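Section 2. Planning the Purchase of a Textile Handling Cell

Read this section before you ask any supplier for a price. It is written for laundries and sorting rooms which buy a two-arm cell for the first time. The Grovex arms are used in the text, but most steps are also good for other makes.

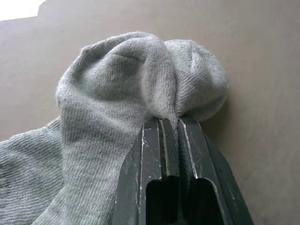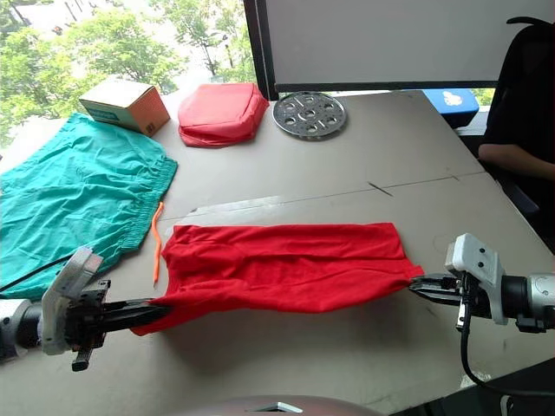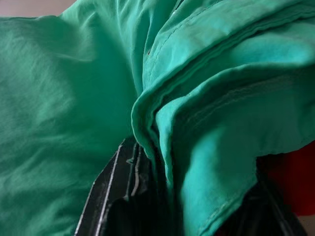
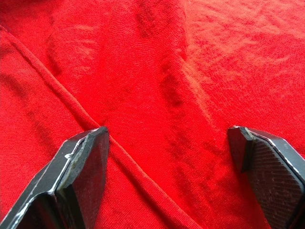 Work with socks, shirts and other soft items

Planning Guide, Issue 2 – page 14

2.1 Decide what the cell must handle

1. Collect samples of your real items. Include the smallest one and the largest one.
2. Write down the fabric of each sample. A knit sock bunches up under the fingers, and a T-shirt held from two ends needs both arms at the same time.
3. Mark the items which have cords, zippers or thick hems. Send this list to the supplier together with the samples.

NOTE: Do not send only new items. Worn cloth behaves in a different way and the offer may be too optimistic.

2.2 Prepare the budget

4. Ask for separate prices for arms, grippers, wrist cameras, table and software. One total price is difficult to compare.
5. Put the gripper fingers in the budget as a wear part. Black fingers show pale scuffs on the edges, and this alone is no reason to change them. Change them when the grip becomes weak.
6. Reserve 500 dollars per year for fingers and cables, and some 2,500 dollars for the first training of your staff.
7. Compare at least two offers. In our last planning round Vastberg included the training in its price and Herrero did not, so the cheaper offer was in the end the more expensive one.

CAUTION: Do not order the table before the arms are chosen. The reach of the arms decides the size of the table – it is costly to correct this later.

2.3 Plan the place

8. Keep a free path behind each arm for the service person.
9. Plan the way of the cables. A cable which lies across the work surface can be caught together with the cloth.
10. Check the daylight from windows at different hours. Strong light can disturb the cameras, so include the price of blinds if you need them.
11. Choose a plain, light table top. Most colored cloth is easier to separate from it.

2.4 Before you sign

12. Ask for a test with your own samples and be present at it.
13. Ask how long spare parts take to arrive – in August many suppliers are slow.
14. Fill in planning form 1,014 and send it to Sumaiya Khondokar at Mosow. She returns it with her remarks, and you attach it to the order.

Text last revised: 2018-12-19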